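Wrist view or fixed view for clip grasps?
Posted by railside, July 20, 2024

Working on the Vostum laundry task, two arms on one rail. We trained the same policy on 186 demos, once with the wrist view only and once with the fixed view added. 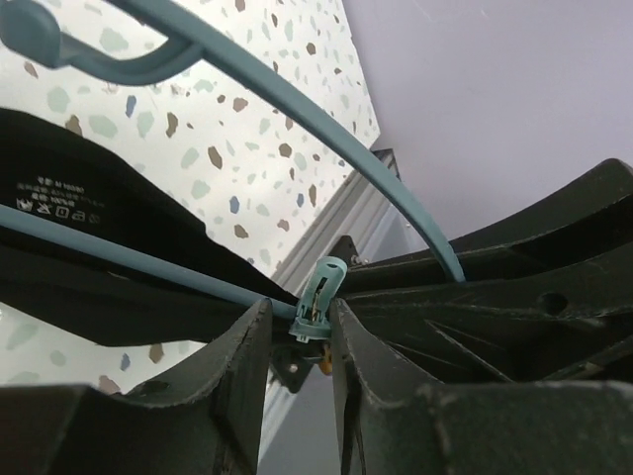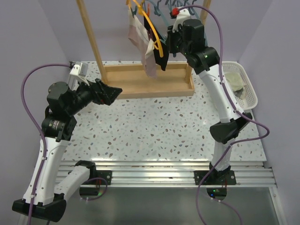 Wrist view at the clip (first), fixed view of both arms (second).

With both views it did better at reaching the rack. Wrist only was better at closing on the clip. Has anyone else had this?

kwak_fan
Yes, on Gama. Did you use the same seed for both?

railside
3 seeds each, 126 trials in total.

covberg2
I don't buy it. 186 demos is too few to compare views. Go to 2,000 and I'd expect the gap to close.

kwak_fan
Disagree. Ours was still there after we added more demos in December. Try cropping the fixed view to the rack.

railside
Will try the crop first. 2,000 is out of reach for us.

Last updated: 2 replies hidden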